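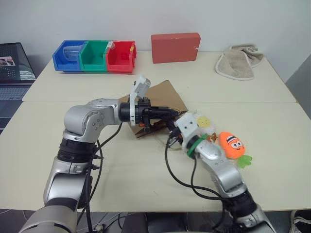
Ticket 1010 concerns small items reported missing from gift parcels packed at the Laventhorpe table during February. The parcels belong to the Zawadzka children's range and are sent out in brown paper bags. Packing waste is sorted at the same table into three open-fronted bins, which stand along the far edge in the order blue, green, red. The blue bin is reserved for clear plastic and has a clear cup lying in it; the red bin, which has a small yellow label on its upper rim, is reserved for toys that are to be checked again before sending. Cardboard and paper go in the green bin. The store reporting the fault asked whether the toys were being lost in transit or were leaving the table with the waste.

Filed by Packing Support, Laventhorpe
February
Shares: 14 | Comments: 3

Status: resolved, pending supply change
Category: packing materials, small goods
Related item: Stitell paper bag, twine handle

Reported fault

Of 163 parcels received by the store, 14 were short by at least one small toy. No bag was torn on arrival. The store confirmed that the outer cartons were sealed and that the packing slips agreed with the original orders. The larger toys were present in every case. The missing goods were small plush pieces and small loose items.

Checks carried out

9:20 a.m. Packing slips compared with the order list. No difference was found. The fault was therefore treated as a handling matter and the order desk was released from the ticket.

10:05 a.m. Bin contents emptied onto a clean sheet and inspected. Two toys were recovered from the paper waste, both inside folded cardboard. One further toy was recovered from the plastic waste, inside a clear wrap that had been closed over on itself. All three were in salable condition and were returned to stock.

10:40 a.m. Seam between the two tabletops examined. A packer had suggested that small pieces might be catching there. The seam was found to be level along its length and nothing was lodged in it. No work on the table is required.

11:15 a.m. Trial packing with the Stitell bag. When the bag was filled while standing, the twine handle fell inward and lay across the opening. A light toy placed on the handle came out again when the handle was pulled up. This was repeated with several bags from the same bundle, with the same result.

1:30 p.m. Trial repeated with the handles drawn outside the bag before filling. No item came out. The trial was extended to 62 bags and no loss was recorded.

Finding

Two separate causes were identified. Some toys were discarded inside cardboard or wrap that had not been opened out before it was placed in a bin. Others were lifted out of the bag by the handle and left on the table, where they were later cleared with the packing material. The available records do not show how many of the 14 short parcels belong to each cause, and this office does not propose to pursue the matter further.

Interim instructions

Open out each piece of cardboard fully before placing it in the green bin. Shake clear wrap over the table, never over the bin. Draw both handles outside the bag and hold them clear while the toys go in — a handle resting on the contents must be freed before the bag is closed. Toys left on the table at the end of an order are to be placed in the red bin and checked against the slip.
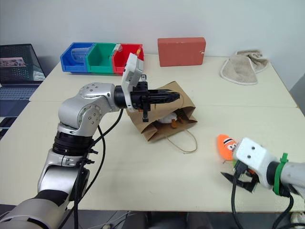
May the twine handles be removed before the bags are filled?

Handles should stay on the bags. The store hangs the finished parcels for collection, and a bag without its handle will be returned for repacking.

Supply change

A request has been sent to Stitell for a bag of the same size with a shorter handle. Samples are expected with the next delivery. Remaining stock is to be used under the interim instructions. The Birnar packing room uses the same bag and has been sent a copy of this ticket.

Comments (3)

Birnar packing room: Received. We have seen the same trouble with the handles on the small bags only. Large bags are unaffected here.

Store returns desk: Please confirm whether the three recovered toys will be sent on separately or credited.

Packing Support: They will be credited. Replacements for all short parcels are being sent from fresh stock, and the returns desk need not hold the original slips.

This site uses cookies to keep you signed in and to remember your ticket filters. Accept | Manage settings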